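4.2 Exposure drift during aperture pulls

The second set of tests dealt with changes in brightness while the iris was moving. We used the Skoson cinema zoom with the Istell motor and ran 110 pulls from wide open to fully stopped down. In 12 of them the image brightened for a moment before the correction took hold. All 12 were fast pulls, finished in under two seconds. Slow pulls gave no visible step, and the operator could not tell them apart from a locked shot on the monitor.
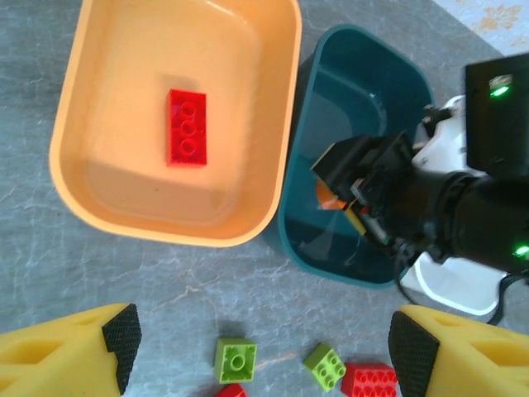
Figure 2. Red 2x4 brick in an orange bin, with a teal bin to the right.

Metering was the main source of error in the fast pulls. The Okeke controller averages over the whole picture, so a large pale area pulls the reading up and the correction comes in too strong. A subject like the one in Figure 2, where a small saturated object sits on a light, evenly lit floor, is a hard case for this kind of averaging - the red brick takes up little of the area and hardly counts. The shadow beside the brick is soft, and small shifts in exposure are easier to judge there than on the brick itself. We therefore graded all pulls by eye on a shadow region as well as by waveform.

Costa's earlier work with the Flalico filter reported errors of up to 2 percent at the end of a pull (Leonardo Costa, personal communication). Our slow pulls fell within that range. The fast ones did not, and we think motor lag explains most of the gap. The remaining part may come from the lens, as its iris ring is not linear near the closed end. We did not correct for this in the present tests.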